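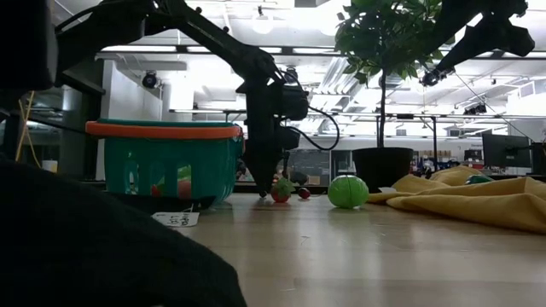

Unit 5: Sorting and Putting Away
Course handout, Petau Room, Urnilcombe

This unit covers putting small play items into a basket and leaving the table ready for the next group. Read it before the practical, which starts at 2 in the afternoon. The unit is worth 16 marks.

What goes on the table
Each table has a slatted plastic basket, a mustard-yellow cloth and a mixture of toy fruit and vegetables. The basket is green with an orange rim. Small red pieces such as the strawberry are easy to miss once they are inside, so look through the slots as well as over the top.

Working order
1. Clear a space beside the basket. Leave the basket where it is.
2. Pick up the loose pieces on the bare wood first.
3. Put each piece in the basket from just above the rim. Do not throw.
4. Look along the edge of the cloth and in the folds. Small green pieces can sit half hidden there. 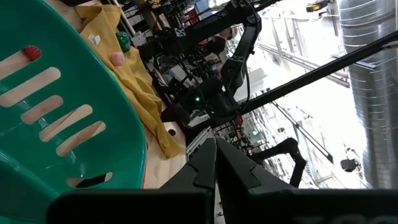 5. Take off anything resting on the cloth, for instance the green pepper, before you lift it.
6. Lift the cloth by two corners and lay it flat. Turn the side with the white tag face down.
7. Fold in half, then in half again. Place it next to the basket.

Common faults
Pulling the cloth while items are still on it. Round pieces roll towards the table edge.
Pressing items down to make room. Take a second basket from the Vidal shelf.
Forgetting the far side of the basket.

Notes for the written part
Write up your working order in no more than 265 words. Say which pieces you moved first and why. Use the item names on the Sisus list. Hand the sheet in at the end of the session.

Next unit: folding larger cloths.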